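2021-02-09, paint bench

Slow start this morning, the boiler at Munddale was off again and I didn't want to open a can until the room came up to temperature. So I sat with my coffee and wrote up the chalk paint trials, which I've been promising Albane since October (sorry, Albane!).

The Vlachou recipe is the one I keep coming back to. I mixed 400 g of it with the finer whiting and it went on like cream, two coats, no drag at all on the brush. Mateja thinks it needs more binder and she may well be right, she usually is about binder, but I'd like to give it the full 14 days before I start fiddling. The Girholm recipe is thinner and I had to stir it every few minutes, and it still left grit in the bottom of the pot.
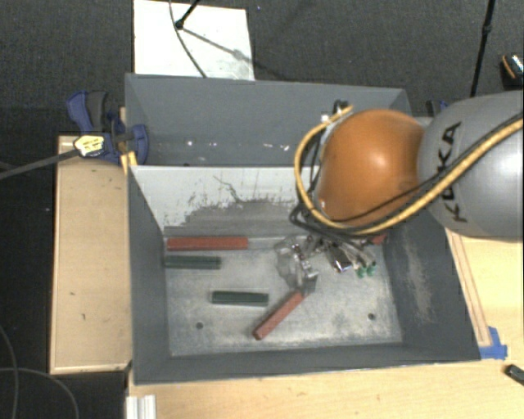

Rub tests come next, and I want us all to judge them the same way this time. Last round Senad called a board "fine" and Blagoje called the same board "ruined", and I can see how they both got there. What I mean by a fail is wear like the patch on the pale panel between the two sections of the bin: darker gray coming through low in the middle, ragged and speckled at the edges, with the upper part still whitish. A thin scratch like the crooked one running down toward it I'd write down separately and not count as wear.

So, 50 strokes with the dry cloth, then look, then 50 more. Same person does the whole board please, my arm and Ognjen's arm are very different arms.

Still to do: wax half of each board, label the BACKS this time, order more whiting from Fakar. Board 28 has a drip on it, leave it out.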